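Teleop for laundry: leader arm or just grab the thing by the wrist?

Forum: Manipulation > Teaching by demonstration
Replies: 11

grumblebench wrote:
I have been teaching a two-finger arm to sort a heap of clothes for most of May, and I would like to complain to people who will understand. The task is simple to say out loud. Pick one garment off the pile, put it down somewhere that isn't the pile, repeat until there is no pile. My six-year-old nephew can do it, though he won't.

So far I've recorded 342 demonstrations with a leader arm (the Jusero, secondhand, one sticky joint). The policy has learned a very convincing approach. It glides up to the laundry like a waiter with bad news, opens its fingers, and stops. I think I taught it that. I pause there every single time while I decide what to grab.

Typical start, black on top of lavender with something tan poking out the side:
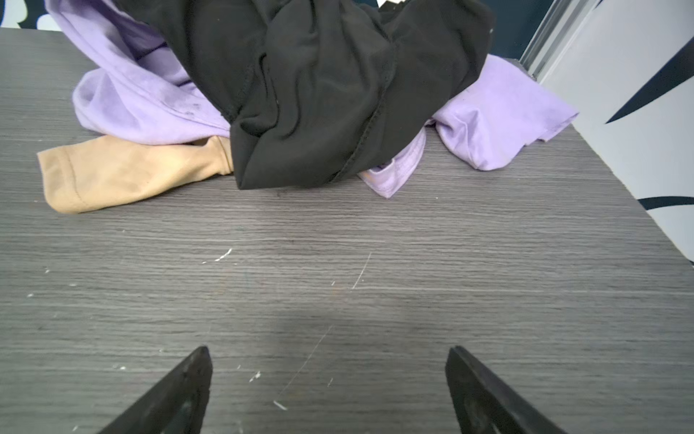
Piret Ramanauskas wrote:
Your hesitation is in the data, so the policy hesitates. Decide before you press record. I keep a sticky note next to the leader arm that says "which one, which edge" and I don't start until I've answered both. It feels silly for a day or two and then your demos get a lot shorter.

grumblebench wrote:
I have tried deciding beforehand. Then I get there and the edge I decided on is a fold pretending to be an edge.

tortoise_gain wrote:
Ditch the leader arm. Put the follower in gravity comp, hold it by the wrist and move it yourself. You feel the cloth drag. With a leader arm and no force feedback you're basically doing surgery in oven mitts.

Reet Org wrote:
Disagree with tortoise. If you hold the follower, your hands and sleeves are in every camera view, and your policy learns that laundry is always accompanied by a large forearm. Then you take the forearm away and it sulks. I threw out a whole weekend of recordings for this.

tortoise_gain wrote:
So you replay the trajectory without the human and record the cameras on the replay. This has been a solved problem since forever.

Reet Org wrote:
It's solved for blocks. Drop the same sweatshirt twice and tell me it landed the same way. On replay the arm closes very confidently on air.

tortoise_gain wrote:
Fine. Blocks and mugs. I withdraw the sweatshirt.

grumblebench wrote:
While you two were at it I went back through the wrist camera footage, and my other problem is fleece. Thin stuff mostly behaves. The tan one I can pinch anywhere and it comes along. Fleece is thick enough that the fingers can close on a good mouthful and still have only the fuzz, and when you get low next to it the wrist view turns into weather. 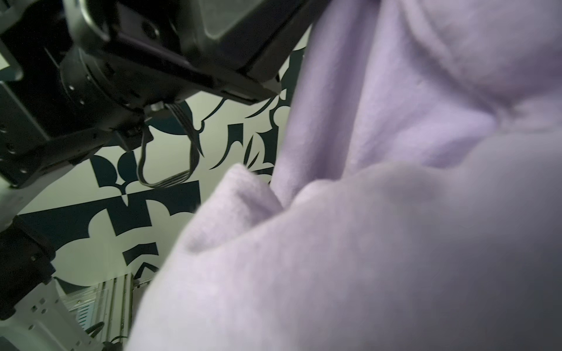 I've been driving those moments from the overhead view, which the policy doesn't get. I suspect that's cheating. I'm making decisions using information it will never have, then getting annoyed that it can't make them.

Piret Ramanauskas wrote:
It is cheating, and everybody does it once. Either give the policy the overhead camera too or tape cardboard over your monitor. I teleoperate from the same views the model sees and nothing else. My demos got uglier and the policy got better.

Also, please record some recoveries. Miss on purpose, back off, go in again. If all your demos are clean grabs, it has no idea what to do after a bad one. When I added 56 recovery episodes to a towel task, it stopped staring at its mistakes.

nine_dof_regret wrote:
Counterpoint on missing on purpose: deliberate misses look deliberate. Mine all missed to the left, because I'm right-handed and lazy. I now have an arm that misses to the left first as a sort of courtesy. Keep the real failures instead. By the sound of it grumblebench has plenty.

grumblebench wrote:
Hurtful, correct.

Update, same evening. I did a batch Piret's way: monitor covered, garment and edge chosen out loud before recording. I felt like an idiot announcing "black, near hem" to a garage. Episodes are shorter. I also dropped the rule that I had to finish the entire pile in one recording. One garment per episode, stop, reset my head, start the next. The tan and the black lying together are the pair I keep rerunning, as my habit there is to pinch too deep and take both. 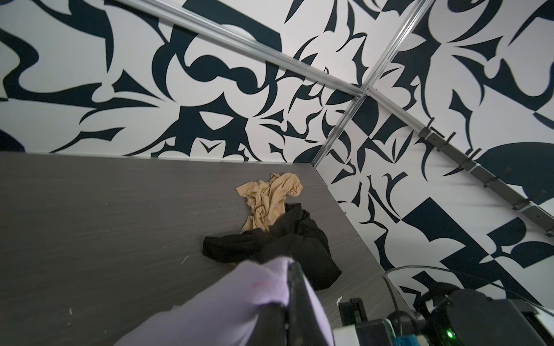 What I do now is come in shallower, close, lift a couple of inches, and wait a beat to see whether a second thing is coming up too. If it is, I lower, open and try again, and that all stays in the recording. So the pause survives, but it's a pause after the grab, where there's something to look at. Whether the policy understands the difference, I'll find out when it's trained.

Two questions while that runs. First, does anybody trim the dead time at the start of episodes automatically? I've got some 3640 seconds of me breathing. Second, has anyone here used the Plolico pedal for marking episode start and stop? I'm currently hitting the space bar with my elbow.

Reet Org wrote:
Trim on joint velocity, but leave a few frames of stillness at the front or it lurches when you switch it on. Don't trim the middle that way or you'll delete your new pause, which you seem fond of.

nine_dof_regret wrote:
I have the pedal. It works. It also slides across a concrete floor a little with every press, so by the end of a session you're doing the splits. Glue it to a board.

tortoise_gain wrote:
I still say hold it by the wrist for the lift. Leader arm for the approach, hand for the lift, and mask the hand.

Reet Org wrote:
Mask the hand, he says. With what, over fleece?

tortoise_gain wrote:
Insaurralde's masking script. It's in the Urnside repo, under tools. It does eat the occasional cuff.

Reet Org wrote:
The cuff is the part you grab it by!

grumblebench wrote:
Training finishes around 2 in the morning. I'm going to bed and leaving you both the garage.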